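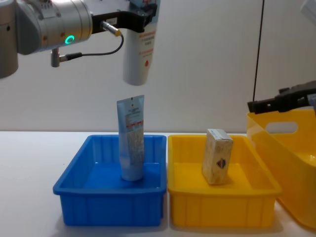
Squeeze tube and small carton in open plastic bins with ribbed walls.

Home | Contents | Index | Storage and packing
Search this reference Go
30 October 2003, Dirk Strobel

Picking bin

A picking bin is an open plastic container used to hold small packaged goods while an order is made up. The walls are commonly ribbed for stiffness, and a lipped rim allows the bin to be lifted by its edge. Taller types may have an oval hand hole in the side.

Colour normally marks the order or the class of goods. At the Fairclough store in Wernau, 1,176 bins in two colours are kept in 22 bays.

Squeeze tubes may be stood on the cap, with the crimped seal uppermost. Cartons stood on a narrow end take up less floor area but fall over more easily. Tubes with a hang hole can also be stored on hooks.

See also: Carton; Crimped seal; Tote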